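Two grippers, one toy kitchen, and my doubts

12 May 2025

I have read enough sales pages this year to distrust the phrase "handles everyday objects". Whose everyday? So when Karthik Roy offered me an afternoon with the Gimora and the Diton side by side, I said yes, on condition that I chose the objects.

I went for a play kitchen set. Small plate, cutlery, a tomato, a couple of pots, all on black cloth with a placemat thrown in at an angle. Toy forks are mean things to pick up. They lie flat, the handles are slippery, and a textured mat catches a fingertip very easily. 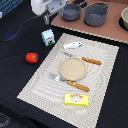

My rule was 26 tries per gripper, same list of things, no nudging by hand. Karthik thought this harsh. Efua Dogbe thought it far too few to say anything, and she has a point, so please don't quote me in a purchase order.

The Gimora did well on boxy things and then fumbled the fork five times running. Karthik blamed my lighting. I would have more sympathy if the brochure mentioned lighting, but it doesn't. The Diton was slower and I liked it more, although it costs 4000 pounds with the mount and I can't see where the money goes.

What did impress me was the wrist camera. I had expected a gimmick. For lining up on a carton it's properly useful, even with a finger poking into the side of the view.
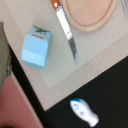 Wrist view: milk carton, knife and round board, with the fish down on the black.

Close up is another matter. Once something fills the view you lose most of your sense of what's around it, and a setup that leans on that one camera had better have made up its mind by then. Bevan McPhee swears a second, fixed camera cures this. Perhaps. He also swore by the last controller, and I spent most of August swearing at it.

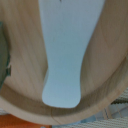
Wrist camera again, nearly all pale beige, with a bit of woven texture in the bottom right corner.

Would I buy either? Not yet. I'd want to see the fork sorted first, and the Diton people have promised me softer fingertips to try. I'll run the same list again when they arrive.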